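`vukari-grid`의 데이터 카드입니다. 홍보용 소개는 Soltbridge 쪽 페이지에 있으니 그쪽을 읽으세요. 이 파일에는 쓰기 전에 의심해 볼 만한 것들을 적습니다.

# vukari-grid v2

파란 테이프로 칸을 나눈 작업대 위에 작은 나무 큐브를 놓고, 그 배치를 말로 적은 기록 모음입니다.

- 전체 기록: 3,326건
- 서로 다른 목표 배치: 200종
- 사람이 다시 읽고 고친 설명문: 489건
- 버전: 2
- 설명문 언어: 한국어
- 관리: Dagný Lauritsen, Noboru Oda

## 무엇이 들어 있나

기록 하나는 배치 사진, 목표 배치 번호, 설명문으로 이루어집니다. 설명문은 "노란 큐브를 초록 큐브 바로 위 칸으로"처럼 짧습니다. 길게 쓴 것도 섞여 있는데, 길다고 더 정확하지는 않았습니다. 오히려 긴 문장에서 왼쪽과 오른쪽이 뒤바뀐 경우가 자주 나왔습니다.

초안 소개문에는 이 자료가 "정밀한 격자 위의 배치"를 담았다고 되어 있었습니다. 그 표현은 뺐습니다. 격자는 손으로 붙인 테이프이고, 손으로 붙인 테이프가 자로 그은 선과 같을 리 없습니다. 칸의 크기를 단위로 삼아 거리를 계산하려는 분은 이 점부터 생각해 주세요.

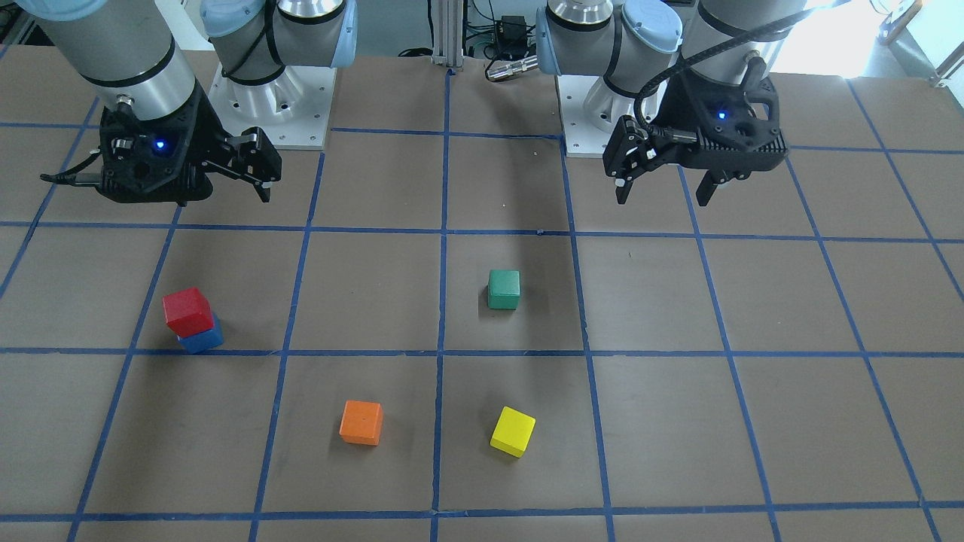 Ea Laxdal은 격자가 반듯하지 않은 쪽이 낫다고 했다. 책상이든 선반이든 실제로 물건을 놓는 자리는 원래 삐뚤고, 사람은 그래도 "저 옆 칸"이라고 말하면 알아듣는다는 것이다. 테이프를 다시 붙이자는 제안에도 끝까지 반대했다.

절반쯤은 동의합니다. 다만 "알아듣는다"는 말은 따로 확인한 적이 없습니다. 같은 배치를 두 사람에게 적게 했더니 칸을 부르는 방식부터 달랐고, 그 차이는 v1에 그대로 남아 있습니다. v2에서는 아래 규칙으로 맞추려고 했습니다. 다 맞췄다고는 말하지 않겠습니다.

## 칸을 부르는 규칙

1. 기준선은 가운데 세로 테이프입니다. 왼쪽과 오른쪽은 이 선을 기준으로 적습니다.
2. 위와 아래는 작업대를 내려다보는 사람을 기준으로, 먼 쪽이 위입니다.
3. "옆"은 변을 맞댄 칸에만 씁니다. 대각선 칸은 "비스듬히 옆"이라고 적습니다.
4. 테이프를 밟은 큐브는 윗면이 더 많이 걸친 칸에 속한 것으로 봅니다.
5. 판단이 안 되면 `cell: unknown`으로 둡니다.

4번은 마음에 들지 않는 규칙입니다. 보는 각도에 따라 답이 달라집니다. Noboru Oda는 밑면을 기준으로 하자고 했는데, 비스듬히 보면 밑면이 잘 안 보여서 그것도 답은 아니었습니다. 더 나은 안이 있으면 이슈로 남겨 주세요. 5번은 아끼지 말고 쓰면 좋겠습니다. 빈칸을 싫어하는 사람이 억지로 채운 값이 제일 골치 아픕니다.

## 색 이름

v1의 색 이름은 작성자 마음대로였습니다. 같은 큐브가 "주황", "귤색", "붉은 노랑"으로 적혀 있었고, 마지막 것은 지금도 무슨 색을 가리켰는지 모르겠습니다. v2에서는 노랑, 주황, 초록, 빨강처럼 짧은 이름만 남겼습니다. 빛이 강한 쪽에서 찍힌 사진은 주황과 빨강을 사진만 보고 나누지 말고 목표 배치 번호와 대조하세요. 창가 쪽 밝기는 보정하지 않았습니다.

나무 큐브라는 점을 들어 "자연스러운 재질 표현"을 장점으로 꼽은 의견도 있었습니다. 설명문에 나뭇결이나 무게를 적은 기록은 없으니, 재질에 관해 이 자료로 할 수 있는 말은 거의 없습니다.

## 배치 읽기

설명문을 새로 쓸 때는 세로 기준선을 먼저 찾고, 거기에 가까운 큐브부터 적으세요. 바탕은 갈색 종이라 파란 테이프와 헷갈릴 일은 적지만, 먼 쪽 칸은 눌려 보여서 한 줄씩 건너뛰기 쉽습니다. 칸 모양이 납작해 보인다고 실제 칸이 납작하다고 적지 마세요. v1에는 그런 설명문이 꽤 있었고, 일부는 검토를 통과했습니다.
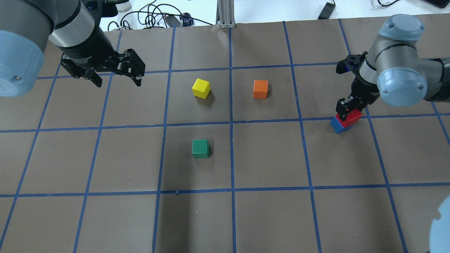

*그림 2. 가운데 세로 테이프 왼쪽에 노랑, 오른쪽 이웃 칸에 주황, 노랑 바로 아래 칸에 초록.*

노란 큐브처럼 살짝 틀어진 경우에도 칸 이름은 똑같이 적습니다. 틀어진 정도는 `tilt_note`에 자유롭게 써도 되지만, 이 필드를 믿고 뭔가를 계산하는 일은 말리고 싶습니다. "조금"과 "약간"의 차이를 설명할 수 있는 작성자가 없었습니다.

## 권하지 않는 용도

- 칸 사이의 실제 거리 추정
- 색 인식 성능의 비교 기준
- 정리 정돈 능력 일반에 대한 주장

마지막 항목은 Kvaran 쪽 발표 초안에 비슷한 문장이 있어서 적어 둡니다. 큐브를 칸에 놓는 일과 부엌 서랍을 정리하는 일 사이에는 거리가 있고, 그 거리를 이 자료로 잰 사람은 아직 없습니다.

## 알려진 문제

- 사람이 고친 설명문 489건은 무작위로 고른 것이 아닙니다. 눈에 띄게 이상한 것부터 고쳤으므로, 이 묶음의 오류율로 나머지를 짐작하면 안 됩니다.
- 목표 배치 200종 중에는 좌우만 뒤집은 쌍이 있습니다. 학습용과 평가용을 나눌 때 갈라지지 않게 묶어 주세요.
- `unknown` 처리 기준이 4월 전후로 다릅니다. 앞쪽 기록이 더 너그럽습니다.
- 큐브가 칸 위쪽에 떠 있는 순간의 사진에도 칸 이름이 붙은 경우가 있습니다. 놓인 자리로 읽지 마세요.

## 수정 제안

설명문 오류는 기록 번호와 고친 문장을 함께 보내 주세요. "이상함"이라고만 적힌 제보는 닫습니다. 칸 규칙 관련 이슈는 Hafþór Brøndum, 색 이름은 Thắng Châu가 받습니다. 테이프를 새로 붙이자는 이슈는 이미 열려 있으니 거기에 이어서 써 주세요.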